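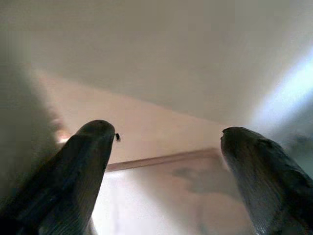

I have had the Tradham wrist kit on the bench since January, and it has now done enough hours for me to write something about it. The kit is a two-finger gripper with a small camera fixed behind the fingers, sold as an add-on for light arms. Mine came from Dradar and is bolted to the older of my two arms.

Fitting took an evening. There are four bolts and one cable, and the cable is too short. On any arm with a long last link you will need the extension, sold separately. The printed manual has the bolt torque wrong; the corrected sheet is on the Dradar support page.

The fingers are dark grey and taper to blunt, rounded tips, with fine ridges on the inner faces. With the wrist tilted up and the gripper open, the camera sees both fingers from very close, and the gap between them is clear. That matters to me, as I use the tips as a reference when lining up a pick. The cost is that the fingers fill both lower corners of the view, so anything low and to the side is lost until you turn the wrist.

I ran 2,000 open and close cycles with no load, then picks from a tray until the counter read 3,352. I logged 14 failed picks, all on thin card lying flat. Blunt tips will not get under card, and no change of closing speed helped. Dowels, bottle caps and small boxes gave no trouble.

The supplied software is called Gruditz. It does the job, but it forgets the exposure setting at each restart, and on auto the picture shifts whenever the wrist swings towards a bright area. I now set exposure by hand from a start-up script. Gheorghița Buzatu sent me hers, which also waits for the camera to report ready before homing the gripper. I have changed only the port name.

The supply is 24 volts. Do not share it with the arm unless you have current to spare; mine dropped out twice under load before I gave the gripper its own.

Furtună make a softer set of finger pads for the same mount. I have ordered a pair and will run them on the same tray, card included.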